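How to Enter a Grocery Store Giveaway Without Losing Your Mind

By Chanida Thaweesak

I have entered 13 supermarket promotions and won 2 of them, one prize being a tote bag. Consider me an authority.

Step 1. Check which products count. The Lenia yogurt draw in July took the big tubs only. I had bought the small ones. We ate a lot of yogurt.

Step 2. Keep the receipt, flat and out of the sun. Thermal paper fades fast on a dashboard.
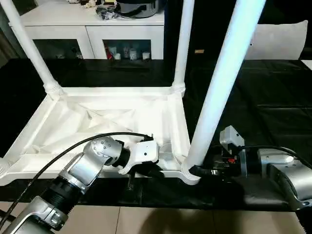
White plastic stool, legs up on a black cloth.

Step 3. Find the entry code. It's usually a short number near the bottom, below the survey nobody fills in. Mine was 1586. I typed 1114, the store number, and the form thanked me warmly anyway.

Step 4. Enter once per receipt. My neighbor Bimla Lodhi sent the same one in four times and was disqualified by email, very politely.

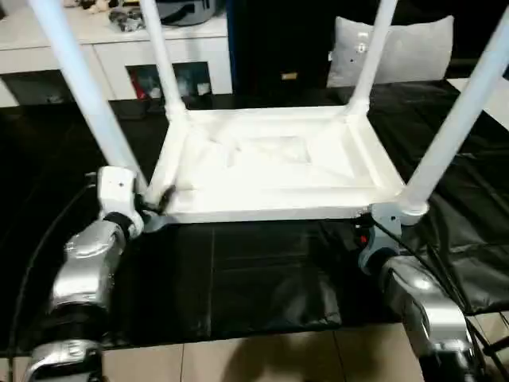

The stool again, resting on its seat.

Step 5. Set up a separate email address before you sign up. Galindo Foods still writes to me every morning at 6 about soup.

Step 6. Read the claim deadline. Some stores give winners a week to reply, and the message likes to land in the spam folder, right next to the soup.

Tote bags can be picked up at the service desk. Bring ID.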